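Stosunari Household Notes

Locking Up: Small Jobs for People Who Would Prefer Not to Be Burgled

Most break-in advice is written by people selling alarms, and it ends, by remarkable coincidence, with the purchase of an alarm. I have nothing against alarms. Ours goes off whenever the cat sneezes. But the jobs below cost very little and can mostly be done before tea.

Start with whichever room you think about least. In our house that was the home gym.

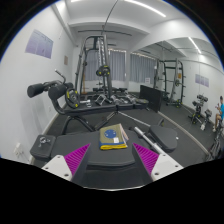
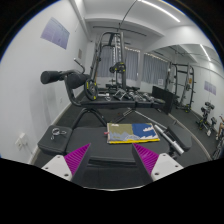
The padded bench in the home gym.

Doors

Close your front door and push it hard at the top, then at the bottom. If it moves, the keep has worn or the hinges have dropped, and a good shoulder will notice before you do. Take out the short screws that came with the strike plate and replace them with long ones that reach the timber behind the frame. Drill pilot holes first. I didn't, and the split is now behind a coat.

Lift the handle and turn the key on a uPVC door every time you go out. Lifting the handle alone does not lock it, whatever your brother-in-law says.

Keys

Not under the mat. Not under the pot next to the mat. Not inside the plastic rock, which looks like a plastic rock. If you must leave a key outside, fit a proper key safe to brickwork, out of sight of the road, and choose a code that isn't your house number. My first code was 926, picked for its deep mystery by someone who had just read it off the gas meter.

Keep car keys well away from the letterbox. People do fish for them with a bent wire, and they are more patient than actual anglers.

Windows

Lock the small ones too. A loo window looks too narrow for anyone until you have seen a determined teenager come home late. If the catches are stiff, a puff of graphite sorts them out; oil collects grit and you'll be back there by October. Leave the window key somewhere the family can find it in a fire, but beyond reach of the glass.

Sheds

Your shed contains the ladder, the spade and the crowbar, so think of it as a free tool hire for visitors. Swap the hasp screws for coach bolts with the nuts on the inside. Chain the ladder up lengthways. A decent closed-shackle padlock cost me 40 pounds, which was more than I'd have got for the mower.

Lights

Put a lamp on a timer and have it come on at dusk. Vary it a bit. A house where every bulb goes out at 10.30 on the dot looks either empty or very strict.

Paperwork

Write down serial numbers and photograph anything you'd miss. Mine took about 53 minutes, including a long search for the camera. Store the list somewhere other than on the laptop you have just photographed.

If you come home and find the door forced, stay outside and ring 999. The kettle can wait.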